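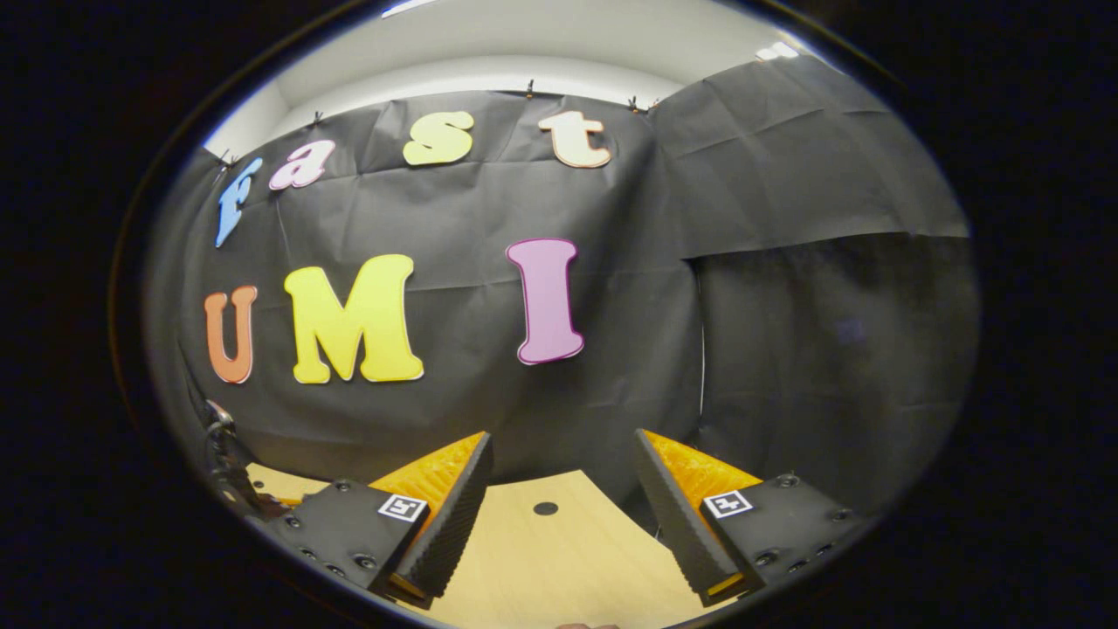

Tasbridge Equipment Review Group
Minutes of the November meeting

Meeting opened at 10.15 am. Seven members present, two by phone. Apologies had been received from one member. The minutes of the last meeting were agreed with one correction: item 4 should read "hire" and not "buy".

1. Matters arising
The extra shelving for the store has arrived and is up. The query about insurance for loan items is still open and will come back next time.

2. Hand-held gripper kit (Wistix)
The group went through the Wistix offer. The kit is a pair of hand-held grippers with a camera on each, used to record tasks done by hand so that a robot arm can later be trained on them. The quoted price is £1248 for the pair, with a spare set of fingers and pads. Delivery is 23 working days from order.

Points raised:
Weight. Two members found the grip tiring after a long session. Others had no trouble. Wistix says a lighter handle is planned but gave no date.
Finger pads. The supplier expects these to need changing and sells them separately. We asked for a price list and have not had one.
Markers. The small square markers must be kept clean and flat. The manual covers this on one page and members thought it should say more.
Software. Recordings can be copied off without an account. The setup guide was for an older version and two of the menus did not match.

3. Other quotes
Kao offered a single gripper at £718, without the second hand or the spares. It was felt that most of our tasks need two hands, so the saving is smaller than it looks. Torden offers hire only, by the month, with a minimum term. The hire terms were thought too long for a trial, and the deposit was not clear from the paperwork.

4. Trial
Agreed to ask Wistix to extend the loan period so that 25 recordings of each task can be made before a decision. Tasks to be folding cloths, stacking cups and putting lids on tubs. Anyone recording should fill in the log sheet at the end of the session, including failed attempts.

5. Actions
Secretary to write to Wistix about the loan, pad prices and the setup guide.
Stores to check that the charger fits the sockets in the back room.
Chair to ask Torden for the deposit terms in writing.

6. Any other business
The label printer is out of tape. More to be ordered from petty cash.

Meeting closed at 11.40 am. The next meeting will be in January, same room.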